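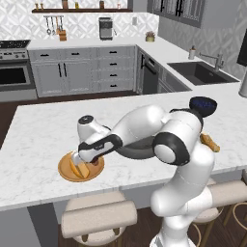

The gripper at the wooden plate in Skultari's simulated kitchen.

Loretta Whitfield spent August comparing two grippers for Skultari, all of it in simulation. Each one got 602 tries at picking food off a plate on the kitchen island.

"The raised rim is what gets you," she says. "Come in too flat and you hit it before you touch the food."

The Kostine gripper failed 51 times. The Folteck failed 10, but it was slower, and Whitfield isn't ready to pick it yet. "I want to see both with the plate moved farther back. The arm has to stretch more there and the wrist angle changes."

Her colleague Ákos Szűcs wrote the controller and kept it the same for both. "If I tune it for one, the numbers mean nothing," he says. He would like softer fingertips tested next.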